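트린다노 투명 계량컵 2종 세트 (대/소)

안녕하세요, 플록사이드 상점입니다! 오늘은 제가 집에서도 쓰고 작업실에서도 쓰다가 결국 입고까지 해 버린 계량컵 얘기를 좀 길게 해 볼게요. 바쁘신 분은 맨 아래 주문 안내만 보셔도 됩니다.

저는 원래 계량컵을 하나만 두고 쓰던 사람이에요. 큰 거 하나면 되지 않나 싶었는데, 색소 탄 물이나 시럽처럼 조금씩 덜어 가며 맞춰야 하는 건 큰 컵으로 하면 매번 넘치거나 모자라더라고요. 그래서 큰 컵에 넉넉히 만들어 두고 작은 컵으로 옮겨 담는 식으로 바꿨는데, 이게 정말 편해요. (왜 진작 안 그랬을까요...)

구성
큰 컵 1개, 작은 컵 1개
두 컵 모두 투명 플라스틱, 큰 컵은 손잡이 있음
큰 컵 용량 600ml
세트 무게 147g

무게 보고 너무 가벼운 거 아니냐고 물어보시는 분들이 계세요. 가볍습니다! 대신 가득 채워 들어도 손목이 덜 피곤해요. 묵직한 유리컵을 좋아하시는 분께는 솔직히 안 맞을 수도 있어요. 저희 단골 레오니다스 바칼리스 님은 한 번 써 보시고 다시 유리로 돌아가셨거든요. 취향이니까요.

세척은 부드러운 스펀지로 해 주세요. 거친 수세미로 문지르면 잔흠집이 생겨서 투명한 맛이 없어집니다. 저는 지난 12월에 급하게 철수세미를 썼다가 한 개를 뿌옇게 만들었어요. 식기세척기는 권하지 않아요. 진한 색 음료는 담아 둔 채로 밤을 넘기지 마시고요.

큰 주사기랑 같이 쓰는 것도 추천해요. 컵에서 쭉 빨아올려 좁은 병에 넣을 때 좋아요. 주사기는 세트에 들어 있지 않으니 따로 준비하셔야 합니다.

색 있는 액체를 담으면 투명한 컵이 제일 예뻐 보여요. 주황색 담아 놓고 보면 테이블까지 주황빛이 번지는데, 저는 이거 보는 재미로 괜히 한 번 더 꺼내게 돼요. 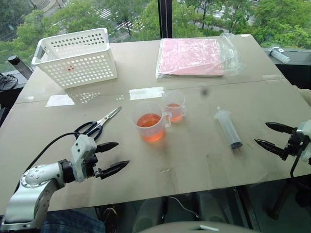

주문 및 배송 안내
재고는 현재 14세트 남아 있어요. 다음 입고일은 아직 못 받았습니다. 주문하시면 대략 이틀 안에 보내 드리고, 포장은 완충지로 컵을 따로따로 감싸서 나가요. 선물 포장이 필요하시면 주문 메모에 적어 주세요.

교환은 받으신 날부터 일주일 안에 연락 주시면 됩니다. 배송 중에 금이 간 경우는 사진 한 장만 보내 주시면 바로 새 걸로 보내 드릴게요. 사용하신 컵은 교환이 어려워요.

큰 컵만 따로 살 수 있냐는 문의가 꽤 많은데, 지금은 세트로만 판매하고 있어요. 낱개 판매는 트린다노 쪽에 물어보는 중이고, 답이 오면 이 페이지에 적어 둘게요!

문의 담당: 테이스 바위츠
페이지 수정: 2022년 7월 23일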